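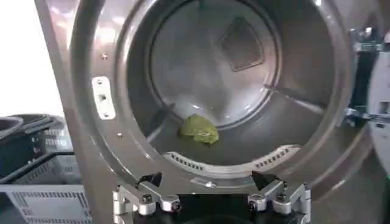 Open drum, stainless steel, back wall lit.

Notebook, 13th May

Reading group notes first, then the figures for the Bullo draft.

We got through the second half of Ntuli's chapter on whether a final theory has to explain its own constants. Aslı Oral led. Her summary, as I wrote it down: Ntuli wants to say that a theory is complete when every question you can ask inside it gets an answer inside it. A constant that is just measured and put in by hand counts as an open question, so a theory with free constants is not complete. On that reading nothing we have now comes close.

My problem with this is the word "inside." If I ask why the electron has the mass it has, the Standard Model takes the number as input and goes on. Is the question asked inside the model or about it? Ntuli treats it as inside on page 42 and as outside in the reply to critics. Aslı thinks the two passages can be squared if you let the line move as the theory grows. I am not convinced. Wrote "which line?" in the margin in both places.

Spent a long time on the selection argument. The usual form is that we see the constants we see and no others could have observers in them. Two of us think this is not an explanation at all, only a filter on what can be reported. Aslı says a filter plus a real spread of values does explain something, in the way that the size of the holes in a net explains the size of the fish. The net story needs the sea, though. With no independent reason to believe in the spread, you have the net and one fish. We left it there.

Religion came up, as it does with this chapter. Ntuli's footnote says that a designer who picks the constants moves the free input one step back, and that the same complaint applies to a brute law. I think the footnote is fair to both sides and should have been in the main text. It is 5 lines long and does more than the section it hangs from.

Now the draft. Went over the Pridudport lecture transcript again for the passage on simplicity. The speaker slides from "simple to state" to "simple to compute" with no warning, and our draft copies the slide in paragraph 2. Needs fixing. Suggested wording:

"By simple we mean short to write down in the language the theory already uses. We make no claim about how hard it is to get predictions out."

That also takes care of the referee's point about fluid flow, where the equations fit on one line and solving them is another matter.

Checked the reference list against the Daswood catalog. The list has 254 entries, which is too many for a paper this size. Up to a third are cited once, in the introduction, in strings. Cut the strings. Keep Ntuli, keep the older papers on natural units, and drop the popular books unless we quote them.

To do:
Rewrite paragraph 2 with the wording above.
Ask Aslı for her marked copy of the chapter, mine is missing the last pages of the reply.
Find out if the Daswood scan of the lecture slides has the slide with the coupling plot. The transcript talks about it as if everyone can see it.
Move the net and fish passage to the discussion section, or leave it out. Undecided.
Send the draft to Bullo before September.

Next chapter is the one on laws and accidents. Aslı is leading again, and I am taking the notes.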